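FOR IMMEDIATE RELEASE
May 13, 2023

Clitell Opens Social Media Planning Service to Small Retailers

BRELTDEN – Clitell, a marketing agency that works with independent shops and local service businesses, has opened its social media planning service to companies with fewer than 30 employees. The service, called Cudico, was offered only to larger clients until now.

Cudico gives each business a posting calendar, a set of draft posts and a monthly review call with a Clitell account manager. Customers choose up to three social networks when they sign up and can change them at any time. The price is $195 a month, with a minimum term of six months.

"Most shop owners we talk to already have the accounts," said Reynaldo Cabanatuan, managing director of Clitell. "They post a lot in the first few weeks and then it stops. We want to give them a plan they can keep up with during a normal work week."

The agency tested the smaller package with a group of local businesses starting in February. One of them was Panganiban, a family-run kitchen supply store.

"I used to write posts at night after closing," said Trinidad Espiritu, who manages the store. "Now I look at the drafts on Monday, fix what doesn't sound like us, and they go out on schedule."

Cudico does not include paid advertising. Clitell will continue to sell ad management as a separate service – customers may add it later or leave it out. Businesses keep full ownership of their accounts and of all posts written for them.

Sign-up is open now through the Clitell website. 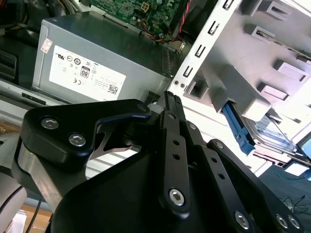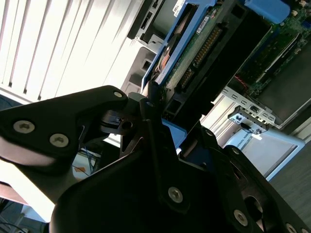
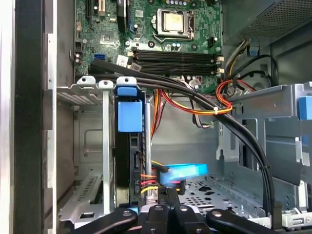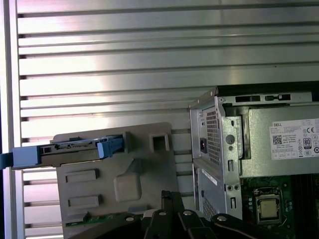
First and second images: black gripper at an open computer. Third: motherboard with four memory slots. Fourth: drive assembly in a blue caddy.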